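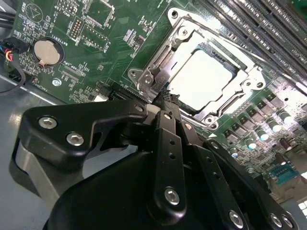
Yufang Jiang asked under my last post whether the women in Conudby can file a complaint without a husband's or father's signature. Yes, since March. The district office dropped that line from the form.

The old form had it on page two. It was never in the law. Clerks sent people home over it anyway, and most did not come back.

Doğukan Kurtuluş went through the office's records for our legal aid group. He found 163 complaints turned away in one year. Of those, 17 were filed again later.

The new form is one page. It asks for name, address, what happened and when. A woman who can't write can have a clerk fill it in, and she can bring someone to read it back to her before she signs.

The office has 30 days to answer in writing. If you hear nothing by then, keep your receipt and come to us.

We hold walk-in hours at the Dönmez building, second floor, 4 to 7 p.m. No fee. Childcare is in the next room.

Still open: the village posts outside town have the old forms in stock. If you are handed one, ask for the new one. If they say no, write down the name of the post and send it to me.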